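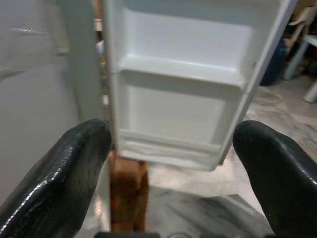 **adelino_macedo** - Apr 24, 2021

Has anyone else here taken the Stalgate home arm on trial? I've had it 19 days now and I'm trying to decide if I keep it before the return window closes at 28. The pitch was that it handles "everyday kitchen tasks" including fetching from the fridge and wiping down shelves. Fridge duty is where I've spent most of my time. The fingers are the black rubber-coated ones, the standard set, and they open plenty wide for a jar. But look at the lower bin on the door, with the streaks and the pale gray residue along the inside edge. That is the kind of thing I wanted it to clean, and I can't find any setting that makes it care about corners. It does the flat part of a shelf and calls it done.

Price is 2,000 for the arm and base, plus the Drurnenance service plan if you want remote help. I'm on the free month of the plan.

Adelino Macedo

---

**pornero_owner**

What wipe pad are you using? The one in the box is useless. I have the Pornero, not the Stalgate, but from the parts list it looks like the same wrist and the same pads. A thin microfiber folded twice gets further into the edges. Not all the way.

---

**kettlebell77**

> the Drurnenance service plan

Don't. I paid for it. I opened 114 minutes of tickets (they log it by the minute, check your account page) and what I got was "please re-run calibration" over and over. Calibration was never the problem.

---

**vas_tech**

I'll disagree with kettlebell a little. I use a Vasilakis base with their plan on top and they did fix a real fault for me, a wrist cable that was pinching. It took them until the second call. So it depends who picks up.

Adelino, a deep door bin with a raised rail in front is about the worst shape for these. Two round fingertips can't get down into a square corner. No software update is going to change the shape of the fingers.

---

**adelino_macedo**

Folded cloth, OK, I'll try it tonight. Right now it's the pad from the box.

vas_tech, I get that about the shape. My issue is that the product page says "door shelves and bins" in the list of surfaces. If it can't do bins then take bins off the list.

---

**mrs_plover**

Can it open the fridge door by itself? Mine is heavy and that would be the only reason I'd buy one. I don't care about wiping, I have a sponge.

---

**adelino_macedo**

It's supposed to. I've been opening the door by hand for all the shelf tests so I can't give you a fair answer yet. The manual wants a handle it can get both fingers around. If yours is a recessed grip I'd ask them before ordering, and get the answer in writing.

---

**pornero_owner**

Mine opens a light door fine. Heavy one with a new seal, it slips off maybe one try in three. There are grippier finger covers coming in May, according to the newsletter. They also said that about the last covers.

---

**kettlebell77**

lol the covers. I'll believe it when there's a part number.

Send it back Adelino. You can buy a lot of sponges for 2,000.

---

**vas_tech**

He has nine days left, there's no rush. Try the cloth, try the door, and also drop the wipe speed to the lowest setting. On the default it skates over anything dried on. If the residue is still there after that, return it and quote the product page at them. Keep the box, they're picky about the foam inserts.

---

**adelino_macedo**

Fair plan. Speed was on default, I hadn't touched it. I'll run the bin three times on the slow setting with the folded cloth and then do mrs_plover's door test. If support wants another calibration first I'm printing the return label.

---

**mrs_plover**

Thank you. Mine is the recessed kind so I'm guessing no, but post it anyway please.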